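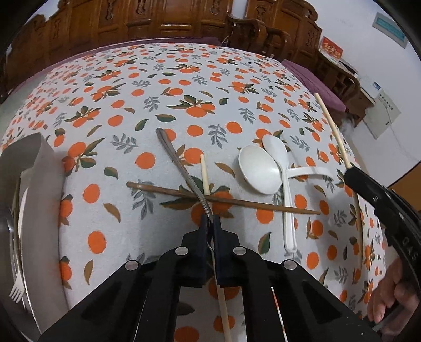
Folie 1. Wartung und Einstellung des Handgreifers Pisov, Vortrag in Skadetdale, Stand der Notizen 26. August 2022. Begrüßung kurz halten, Thema in einem Satz: mechanischer Zustand eines Zweifingergreifers, Prüfung, Einstellung, Instandsetzung. Auswertung der Aufnahmen kommt im nächsten Vortrag, Fragen dazu bitte dorthin verweisen. Am Bild nur auf den Stahllöffel zwischen den beiden Fingern zeigen: schmaler, polierter Stiel, also wenig Auflagefläche, und die Laffe verschwindet hinter den Fingern. Bei solchen Teilen wirkt sich ein Versatz der Fingerspitzen stärker aus als bei einem breiten Griff. Danach auf die silbernen Schraubenköpfe an den inneren Armen und den äußeren Platten hinweisen, auf die kommen wir bei Folie 5 zurück.

Folie 2. Aufbau
Reihenfolge von vorn nach hinten: Finger, Gestänge, Trägerplatten, Kamerahalter, Griff. Die Finger werden über das Gestänge symmetrisch geführt. Betätigt wird von Hand über den Abzug, Rückstellung durch Feder. Kein Motor, keine Kraftregelung. Die Klemmkraft hängt damit am Bediener, am Reibwert der Beläge und am Zustand der Gelenke.
Begriffe einführen, damit später keine Verwechslung entsteht. „Spiel“ meint die freie Bewegung der Fingerspitze bei festgehaltenem Abzug. „Versatz“ meint den Höhenunterschied der beiden Spitzen im geschlossenen Zustand. Beides tritt oft gemeinsam auf, die Ursachen sind verschieden.
Kamera sitzt fest zum Griff. Blickfeld schließt die Finger ein, das ist für die Einstellung nützlich: ein Referenzbild zeigt die Lage der Fingerspitzen zum Bildrand.

Folie 3. Eingangsprüfung
Vor jedem Eingriff wird der Ist-Zustand festgehalten. Greifer in die Halterung spannen, Griff nach unten, Finger nach oben. Abzug langsam durchziehen, halten, langsam lösen. Gefühl am Abzug notieren: gleichmäßig, hakend, Druckpunkt. Dann Spiel messen, linker und rechter Finger getrennt, Messuhr an der Spitze, Kraft nur mit einem Finger der Hand aufbringen. Grenzwert bei Sundport ist drei Zehntel Millimeter je Seite. Wer darüber liegt, geht direkt zu Folie 6.
Versatz mit dem Haarlineal über beide Spitzen prüfen. Lichtspalt genügt als Befund, ein Zahlenwert wird hier nicht verlangt.
Referenzbild aufnehmen, Greifer geschlossen, weißer Karton als Hintergrund. Ablage unter der Gerätenummer. Ohne Referenzbild wird kein Gerät zerlegt.
Sprechhinweis: An dieser Stelle kommt meist die Frage, ob man das Spiel auch mit der Fühlerlehre bestimmen kann. Antwort: bei geschlossenem Greifer ja, bei geöffnetem fehlt die Gegenfläche.

Folie 4. Reinigung
Trocken beginnen. Pinsel, danach fusselfreies Tuch. Druckluft nur bei abgedeckter Optik und nie in die Gelenkspalte, der Schmutz wandert sonst in die Buchsen. Die Durchbrüche zwischen den Platten sind von beiden Seiten zugänglich und sollen auch von beiden Seiten gereinigt werden.
Beläge mit Isopropanol abwischen, ablüften lassen, nicht reiben. Fettfilm ist nach Arbeiten in der Küche die häufigste Ursache für rutschende Teile und wird regelmäßig als Federproblem gemeldet. Deshalb die Reihenfolge: erst reinigen, dann beurteilen, dann schrauben.
Kameralinse zuletzt, mit frischem Tuch. Kein Isopropanol auf den Kamerahalter, der Klebstreifen darunter löst sich.

Folie 5. Verschraubung
Rückgriff auf das Titelbild. Die sichtbaren Köpfe werden bei eingebautem Gestänge geprüft, Reihenfolge innen links, innen rechts, außen links, außen rechts. Prüfen heißt: Drehmomentschlüssel ansetzen, Sollwert aus dem Wartungsheft, Bewegung des Kopfes beobachten. Dreht der Kopf vor Erreichen des Wertes, wird die Schraube herausgenommen, entfettet und mit mittelfester Sicherung neu gesetzt.
Typischer Fehler: Nachziehen ohne Lösen. Der alte Sicherungslack täuscht ein Moment vor, die Schraube ist trotzdem ohne Vorspannung.
Zweiter typischer Fehler: Gelenkschraube und Plattenschraube gleich fest anziehen. Die Gelenkschraube klemmt dann den Arm, der Abzug geht schwer, die Feder stellt nicht mehr vollständig zurück. Nach dem Anziehen muss der Arm aus jeder Stellung von selbst öffnen.
Farbmarkierung über Kopf und Platte setzen, schmaler Strich. Bei der Sichtkontrolle fällt ein verdrehter Strich sofort auf. Strich nach jedem Lösen vollständig entfernen und neu setzen.

Folie 6. Spiel beseitigen
Abzug festsetzen, Gelenke einzeln von vorn nach hinten bewegen. Das Gelenk mit der größten freien Bewegung wird zuerst geöffnet. In den bisherigen Fällen war das die vordere Buchse des Innenarms, seltener die Lagerung am Griff.
Buchsen paarweise tauschen, links und rechts. Einseitiger Tausch verschiebt die Mitte und erzeugt Versatz, den man hinterher wieder herausstellt. Bolzen auf Riefen prüfen, mit dem Fingernagel, dann unter der Lupe. Riefiger Bolzen wird nicht poliert.
Montage trocken, die Buchsen sind selbstschmierend. Öl bindet Staub und kriecht zu den Belägen.
Nach der Montage drei volle Hübe, dann erneut messen. Vorher liegen die Buchsen nicht an und der Wert ist nicht verwendbar.

Folie 7. Versatz einstellen
Die Langlöcher im Fingerhalter erlauben Verschiebung in Längsrichtung. Beide Finger lösen, Anschlaglehre Lennox einlegen, Greifer schließen, Finger gegen die Lehre schieben, Schrauben wechselseitig anziehen. Lehre erst nach dem endgültigen Anziehen entnehmen.
Kontrolle am glatten runden Teil. Ein Löffelstiel ist als Prüfling gut geeignet: quer zu den Fingern fassen, anheben, Handgelenk drehen. Wandert der Stiel aus seiner Lage, stehen die Beläge nicht parallel. Essstäbchen aus Holz verzeihen mehr, der Reibwert ist höher. Sie sagen über die Parallelität wenig aus und gehören an das Ende der Probe. Flacher Griff am Keramiklöffel als dritter Fall, dort prüft man die Öffnungsweite und das Aufliegen über die volle Belaglänge.
Hinweis für die Vorführung: Prüfteile auf eine Stoffunterlage legen. Auf blankem Tisch rutscht der Prüfling beim Ansetzen weg, und die Zuhörer diskutieren über den Tisch.

Folie 8. Beläge wechseln
Wechsel nach Befund, spätestens nach 13 Wochen im Einsatz. Befund bedeutet: Glanzstellen, Einschnitte, abgehobene Kante. Alter Belag wird von der Spitze her abgezogen, Kleberreste mit Kunststoffschaber entfernen. Metallschaber hinterlässt Kratzer, in denen der neue Kleber Luft einschließt.
Neuen Belag an der hinteren Kante ansetzen und nach vorn andrücken. Überstand mit frischer Klinge bündig schneiden. Greifer geschlossen ablegen, mit Zwischenlage aus Papier, bis der Kleber die im Datenblatt genannte Zeit erreicht hat.
Beide Seiten aus derselben Charge. Chargennummer ins Protokoll.

Folie 9. Kamerahalter und Abgleich
Nach jeder Arbeit am Gestänge wird das Referenzbild wiederholt und mit dem Bild aus der Eingangsprüfung verglichen. Liegen die Spitzen an anderer Stelle, zuerst den Halter prüfen, dann die Finger. Umgekehrt verstellt man gute Finger auf einen lockeren Halter.
Weitwinkeloptik verzeichnet zum Rand hin. Vergleich deshalb nur in der Bildmitte, bei geschlossenen Fingern. Lageangaben aus dem Randbereich sind ohne Kalibrierung wertlos.
Wurde der Halter gelöst, ist eine neue Kalibrierung fällig. Gerät bis dahin mit rotem Anhänger sperren.

Folie 10. Fehlerbilder
Tabelle nicht vorlesen. Nur drei Zeilen herausgreifen, Rest steht in der Handreichung.
Abzug hakt im letzten Drittel: Fremdkörper im Gestänge oder verbogener Arm. Erst reinigen, dann Arm auf die Richtplatte.
Greifer öffnet nicht vollständig: Gelenkschraube zu fest, Feder ausgehängt, Federende in der falschen Bohrung.
Teil dreht sich im Griff: Belag verfettet, Belag verschlissen, Versatz. In dieser Reihenfolge abarbeiten.
Falls gefragt wird, warum die Feder so weit hinten in der Liste steht: Federbruch kommt vor, ist am Abzug aber sofort spürbar und wird selten übersehen.

Folie 11. Protokoll und Ersatzteile
Das Wartungsheft hat 32 Seiten, gebraucht wird im Alltag die Seite mit den Momenten und das Prüfblatt. Prüfblatt: Gerätenummer, Spiel links und rechts vorher und nachher, Versatz ja oder nein, getauschte Teile, Charge der Beläge, Kalibrierung erforderlich ja oder nein. Leere Felder gelten als nicht geprüft.
Vorrat je Standort: Buchsen, Bolzen, Beläge, Federn, Schraubensatz. Finger nur zentral bei Sundport, Bestellung mit Foto des beschädigten Teils. Nächste planmäßige Revision des Hefts im Februar, Korrekturen bitte schriftlich mit Seitenangabe.

Folie 12. Fragen
Prüfstand eingeschaltet lassen, Messuhr auf null. Wer messen möchte, nimmt das offene Gerät mit den alten Buchsen, das andere bleibt verschlossen und geht nach dem Vortrag zur Kalibrierung.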